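Pills, pillboxes and a little patience

29 June 2019

Hi everybody, and welcome back to my corner of the Grinby newsletter. I had planned to write about sunscreen this time, and I had half of it done, but then my own medicine cabinet got the better of me and you're getting pills instead. Sunscreen will keep.

So. In February my doctor moved me from one blood pressure tablet to another. Same family of drug, different dose, different maker. I went to pick it up, I paid, I drove home, and I put the new bottle on the shelf right next to the old one, which was still half full. You can guess the rest. For several mornings I stood there in my robe trying to remember which was which, and one morning I'm fairly sure I took both. I felt lightheaded until lunch and spent the whole time on the couch with my feet up, reading the leaflet I should have read when I got home.

I called the pharmacy, of course, and they were very nice about it. The pharmacist asked what I had taken and when, told me what to watch for, and gave me a number to call if I started feeling worse. If you ever do the same thing, please call somebody. Don't sit there and wait to see how it goes because you feel silly. Your pharmacist or poison control would much rather hear from you, and if someone faints, has trouble breathing or can't be woken up, that's a 911 call.

After that I decided to get organized, and I asked Veronika Vass to come over and look through everything with me. Many of you know Veronika from the blood pressure mornings. She worked behind a pharmacy counter for 14 years and she has no fear of other people's cupboards! She had me bring out every bottle, tube and packet in the house, and I mean all of it, the glove compartment and the sewing basket too, and put it on the kitchen table.

Well. I had cough syrup from two addresses ago. I had three open packages of the same antacid. I had eye drops with no cap. And I had a pain reliever and a cold remedy that both contained acetaminophen, and I'd been happily taking them together every winter with no idea I was doubling up. Veronika turned both boxes around and put her finger on the words "active ingredient" and just waited for me to read it out loud, like a schoolteacher. I've been reading that panel ever since.

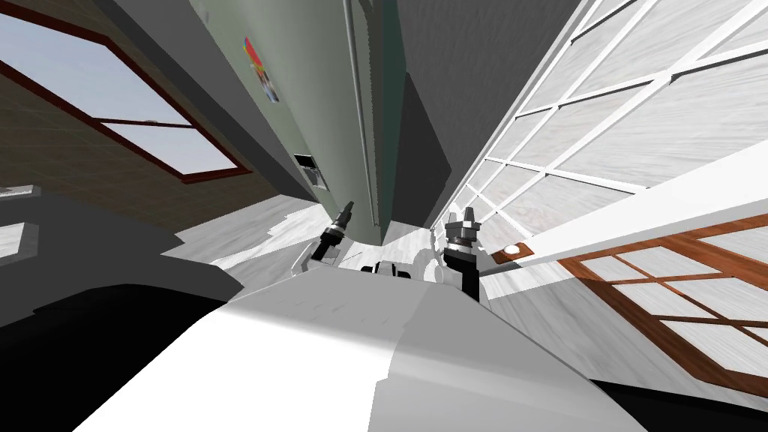 Computer-rendered interior with a grey-green refrigerator.

Now, storage. I always kept my pills in the bathroom, in the cabinet over the sink, the same as my mother did. Steam and heat aren't good for most tablets, so mine have moved to a high shelf in the bedroom closet, where the grandkids can't get at them either. Some medicines do belong in the refrigerator - certain eye drops, some liquid antibiotics, insulin before you open it - but please don't go putting everything in there to be safe. Cold and damp can spoil a tablet too. The label or the leaflet will tell you, and if it doesn't, ask. For the ones that do go in the fridge, Veronika likes the middle shelf, toward the front. Things shoved against the back wall can freeze, and insulin that has been frozen has to be thrown out even if it looks perfectly fine once it thaws.

She was also quite firm with me about the weekly pill organizer. I had one, a pretty blue thing, and I'd been filling it whenever I happened to think of it. Her way is to fill it at the same time every week, sitting down, with good light and the television off, and with the written list next to you. You open one bottle, put that pill in every slot where it goes, close the bottle, and only then pick up the next. It takes me less time than it used to, and I haven't had a mix-up since. A few medicines have to stay in their original container (nitroglycerin is one), so check before you pop everything into the plastic box.

About that list. Mine used to be in my head. Now it's a sheet of paper folded in my wallet, with the name of each medicine, the strength, when I take it and what it's for. Vitamins and herbal things go on there too. I didn't think of my fish oil as worth mentioning, and I certainly never told anyone about the St. John's wort I was taking a couple of winters ago, and that one can interfere with an awful lot of prescriptions, including antidepressants, blood thinners and birth control. My doctor had no way of knowing. The list has allergies at the bottom and my daughter's phone number.

A few of you have asked me about buying medicine online, so let me say something on that as well. I get it. Prices are crazy, and when you see your exact tablet for a quarter of what you pay at the counter, it's tempting. I went looking one evening and found a site offering to sell me my blood pressure pills with no prescription at all, shipped from goodness knows where, with a big flashing countdown clock. I closed it. A real online pharmacy will ask for a prescription, will be licensed in your state, and will have a pharmacist you can talk to by phone. You can look up a license through your state board of pharmacy. If the site has no street address and the spelling is all over the place, walk away.

There are better ways to save. Ask if there's a generic. Ask if a 90-day supply would be cheaper. Ask what the cash price is, because once in a while it's lower than the copay (it was for one of mine, and I was so annoyed that I'd never asked before). Two different pharmacies in the same town can charge very different amounts for the very same thing, so a couple of phone calls can be worth your while.

Please don't save money by skipping doses or cutting tablets in half on your own, though. Extended-release tablets are made to let the medicine out slowly, and if you split or crush one you can get the whole lot at once. Some tablets are fine to split. Your pharmacist knows which. And if cost is the reason you're stretching a prescription, say so, right there at the appointment. I was embarrassed to bring it up and my doctor just nodded and changed one of them to something cheaper.

As for the old stuff on my kitchen table, it filled a grocery bag. The best thing is a take-back box, and plenty of pharmacies and police stations have one. If you can't get to one, most medicines can go in the household trash as long as you mix them with something nasty like used coffee grounds or cat litter, seal it all in a bag, and scratch your name off the label. A small number of strong painkillers come with instructions to flush them, so look at the leaflet for those first.

Veronika has agreed to do a medicine check for anyone in Grinby who'd like one. Bring everything in a bag, the bottles themselves and not just a list, and she'll go through it with you and help you write down questions for your own doctor or pharmacist. She won't tell you to stop or change anything, so don't ask her to! Leave your name at the front desk and she'll call you back to set a time.

Sunscreen next issue, I promise. And if anybody has a good way of getting those childproof caps off with stiff fingers, write and tell me, because I've been using a rubber jar opener and my language has not been very nice.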